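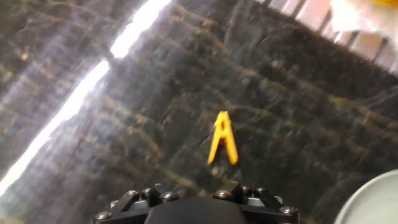
Robótica de servicio | Mantenimiento

Jedent revisa la pinza de su célula doméstica tras una deriva en la cámara de muñeca

El equipo técnico de Jedent ha puesto de nuevo en servicio la célula de manipulación doméstica que mantiene en su taller, después de una intervención de tres horas en la pinza y en la cámara montada en la muñeca del brazo. La parada, programada para junio, se adelantó al detectarse un error creciente en la recogida de objetos pequeños, entre ellos pinzas de tender la ropa, que la empresa emplea como pieza de control.

Según Manuela Greco, responsable de mantenimiento de la célula, el desvío no procedía del brazo. Los ejes repetían posición dentro de tolerancia y el controlador no había registrado alarmas. El fallo aparecía en la transformación entre la cámara y el punto central de la herramienta: el sistema localizaba bien el objeto en la imagen, pero los dedos cerraban desplazados hacia un lado. Con recipientes o paños la diferencia pasaba inadvertida. Con una pinza de plástico tendida sobre la encimera bastaba para que uno de los dedos pisara la pieza y la hiciera girar.

La inspección localizó el origen en el soporte de la cámara, que había perdido par de apriete en dos de sus puntos de fijación. Los técnicos desmontaron el conjunto, limpiaron las caras de contacto, sustituyeron la tornillería afectada y aplicaron fijador de roscas de resistencia media. Se comprobaron además los tornillos de hexágono interior de los soportes de los dedos, apretados en cruz y en dos pasadas, y se trazó sobre cada cabeza revisada una marca de control.

La calibración mano-ojo se repitió por completo. El procedimiento consta de 108 posturas del brazo frente a un patrón plano, con variaciones de altura y de inclinación, y descarta de forma automática las tomas en las que la velocidad residual de la muñeca supera el umbral fijado. Lungile Cele, que se ocupa del software de visión, indicó que el umbral anterior era demasiado permisivo y dejaba pasar imágenes con desenfoque de movimiento. El nuevo ajuste obliga al brazo a detenerse por más tiempo en cada postura y alarga el proceso, sin efecto en el ciclo normal de trabajo.

La iluminación fue el segundo punto de la intervención. La encimera de piedra oscura y veteada sobre la que opera la célula tiene cierto brillo y devuelve hacia la cámara reflejos alargados que llegan a saturar parte de la imagen. Un objeto amarillo resalta bien sobre ese fondo mientras permanece fuera de la zona quemada; dentro de ella, el detector pierde los bordes. Cele ha reducido la exposición máxima y ha añadido una máscara dinámica que marca las regiones saturadas como no fiables. Si el objeto buscado coincide con una de ellas, el brazo modifica el ángulo de aproximación y toma una segunda imagen antes de descender.

No se ha instalado filtro polarizador. La opción se estudió, pero la pérdida de luz habría exigido tiempos de exposición más largos, contrarios al objetivo de limitar el desenfoque. Tampoco se ha cambiado la superficie de trabajo: Sisus, cliente del proyecto, pide que los ensayos se realicen sobre materiales habituales en cocinas y con otros enseres presentes junto a la pieza.

La verificación final comprendió 377 ciclos de aproximación, cierre, elevación y depósito, con la pinza de tender en distintas orientaciones. El protocolo interno distingue entre el agarre por el cuerpo y el agarre por las patas, y solo da por válido el primero. Cuando la pieza se presenta con las patas abiertas hacia la herramienta, el planificador debe girar la muñeca o avanzar hasta situar los dedos a ambos lados del extremo cerrado. Greco firmó la puesta en servicio al término de la serie, con el error lateral de nuevo dentro del límite admitido.

El historial de la célula muestra que el último reapriete documentado se había hecho unas 746 horas de funcionamiento antes de la parada. El manual interno no fijaba un intervalo para el soporte de la cámara, que se consideraba un accesorio y quedaba fuera de la ficha de la pinza. La ficha se ha modificado y recoge ahora ambos conjuntos, con comprobación de par en cada mantenimiento preventivo y una prueba breve de centrado al inicio de cada turno. Si la prueba de centrado falla dos veces seguidas, la célula queda bloqueada en modo manual hasta que un técnico registre la revisión.

Gerardo Bassi, jefe de taller, señaló que se mantendrán en almacén un soporte completo y un juego de dedos ya montado para acortar futuras paradas. La sustitución del conjunto obliga en todo caso a repetir la calibración, ya que los parámetros se guardan por número de serie.

Queda pendiente la revisión del cableado de la muñeca, que no presentaba daños pero trabaja con un radio de curvatura próximo al mínimo recomendado. Bassi prevé reubicar la brida de sujeción en la próxima parada ordinaria.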